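Solar screen shade

A solar screen shade is a roller shade made from an open woven fabric that lets in part of the daylight and keeps out the rest. It is sold as a cure for glare, heat, fading furniture and nosy neighbors, and sometimes for high power bills. The evidence for these claims ranges from solid to very thin. The shades are also called screen shades, sunscreen rollers or, loosely, sheer rollers, although dealers do not agree on where one name stops and the next begins.

Fabric and openness

The cloth is usually woven from coated polyester or coated glass yarn. Its main rating is the openness factor, the share of the surface taken up by holes. A fabric with a low factor blocks more direct sun and hides more of the view. A fabric with a high factor does the reverse.

The figure looks more exact than it is. It describes flat cloth with light striking it head on, and the sun rarely obliges. Late in the day, when glare is often worst, light arrives at a slant or straight through, depending on which way the window faces, and two fabrics with the same rating can act quite differently. Yarn thickness and color matter as well. A dark weave usually gives a clearer view out and less surface glare than a pale one with the same openness, while a pale weave sends more heat back through the glass. Sales literature tends to mention whichever half of this suits the color in stock.

The Uvetti range, often used as a reference point in trade writing, was originally sold in a single weave under three names. Buyers who compared the samples side by side complained that they could find no difference, and the maker later dropped two of the names without comment.

Claims about heat

The most repeated claim is that a screen shade "cuts heat" by some large share. Such numbers normally describe the fabric and the glass together under test conditions, and clear single glass makes any shade look good. Behind modern coated glass the extra benefit is smaller, sometimes much smaller. An inside shade also stops sunlight only after it has already come through the window. Part of that energy is reflected out again, but the rest warms the cloth and then the room. Outside shades do better for this reason, though they cost more and suffer in wind.

A trial printed in a Zandov sales booklet in 2000 is still quoted by resellers. It followed 17 rooms over one April and reported that those with screens were more comfortable. The booklet does not say how comfort was judged, whether the rooms faced the same way, or whether the people in them knew what was being tested. April is also an odd month in which to prove a point about summer heat. Mohandas Panicker, who reviewed the booklet for a building newsletter, called it "a brochure with a table in it." Zandov never released the underlying readings.

Better controlled work does support a modest effect on cooling demand where windows are large and get direct sun. It gives much less support to the idea that the shades pay for themselves, a promise that depends on energy prices, on the length of the cooling season and on people lowering them at the right hours. In many homes shades are set once and then left alone for weeks.

Privacy

Sellers often promise "daytime privacy." This holds only while it is brighter outdoors than indoors. Once lamps are on and the street is dark, the effect turns around, and a person standing near the cloth can be seen from outside. The same weave that hid the room at noon is then close to useless. A second, opaque shade is the usual answer, and it adds to a price that was quoted for one. Some showrooms demonstrate the fabric only under strong light from the far side, a practice that critics regard as misleading.

Operation

Most models turn on a clutch driven by a looped chain, with metal or plastic beads. Spring-driven and motorized types are also common. The chain is cheap, easy to understand and simple to replace, and it has outlived several predictions of its end.

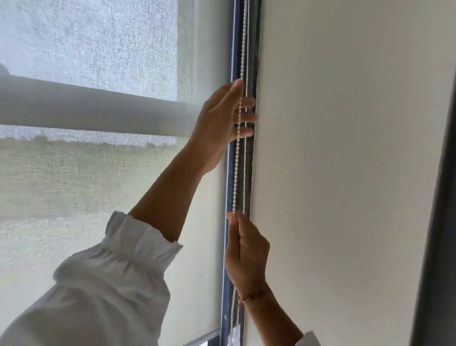 Gangadharan Namboodiri takes a different view, arguing in a letter to the same newsletter that the chain is the weak point of the whole product and that fabric ratings get far too much attention. In his experience shades are thrown out because the clutch slips or the cloth winds crooked, long before the weave wears out. The letter gives no failure counts. Repair shops report similar complaints, but a repair shop sees only the shades that broke, so its impression is a poor guide to the rest.

Loose chain loops are a known strangulation hazard for small children. Many countries now require a tension device fixed to the wall or frame, a breakaway joint, or no reachable loop at all. These rules apply to new sales and do little about older shades already hanging. A tension device also works only if somebody installs it, and it can be left in the packet.

Motors avoid the loop but bring batteries, remote controls and, in some cases, phone software that may not be supported for as long as the shade lasts. The Bansal motor kit was promoted as lasting 8 years on its original battery. The promise assumed one full cycle a day on a narrow shade, a condition given in the small print.

Care and lifespan

Makers generally advise dusting and wiping with a damp cloth. Machine washing can distort the weave and weaken the coating. Claims that a fabric "resists dirt" should be read with care, as open weaves collect dust in the holes and kitchen grease makes it stick. Glass-yarn cloth keeps its shape well but may mark permanently if creased.

Warranties vary widely. Long ones often cover the fabric alone and leave out the clutch, the chain and labor. Brostinley printed a "lifetime" warranty for some time before stating that the lifetime in question was that of the product.

Market names

There is no agreed test that separates a "solar" shade from an ordinary light-filtering one. A survey of 177 retail listings found the word used for open screens, for closely woven translucent cloth and, in a few cases, for plain cotton. The survey was paid for by a fabric mill with an interest in stricter labels, and its sample was not random. Its main finding is nonetheless easy to check by ordering a handful of swatches and holding them up to a window.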